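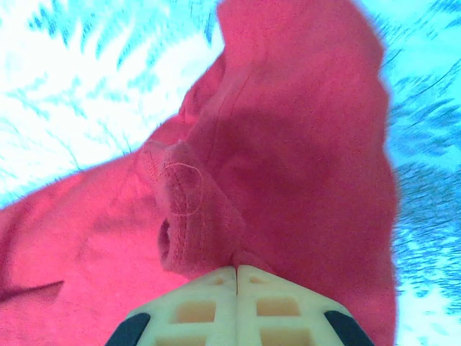
Red-pink fabric, gathered into folds.

Paltlow extends textile collection scheme to Fekia district

Paltlow, the textile sorting and resale company, will extend its kerbside collection of used clothing and household linen to the Fekia district from May. The service will cover 2,000 homes on 31 streets and will run alongside the existing paper and glass rounds.

Residents will receive a roll of 20 collection sacks by post. Filled sacks should be tied and placed at the edge of the property by 7 am on the day shown on the printed calendar. Items may be worn, faded or torn. Duvets, carpets, wet textiles and anything marked with oil or paint cannot be accepted. Shoes should be tied together in pairs and placed in a separate sack.

Collected material will be taken to the Bozsik depot, where it is weighed and sorted into 3 grades. Grade 1 is suitable for resale as clothing. Grade 2 is cut into wiping cloths for workshops and printers. Grade 3 is sent for fibre recovery. Buttons, zips and other hard parts are removed from Grade 3 material before shredding.

The depot's second sorting line was supplied by Astov and entered service earlier this year. It has allowed cotton and mixed fibres to be separated at the first stage - previously this was done after grading.

Gyula Orbán, operations manager at Paltlow, said: "The most common fault in a collected load is moisture. One damp sack can spoil those packed next to it, so we ask residents to keep sacks indoors until the morning of collection."

Households that do not wish to take part need take no action. Extra sacks can be requested from the driver or collected from the Bozsik depot during opening hours.

ENDS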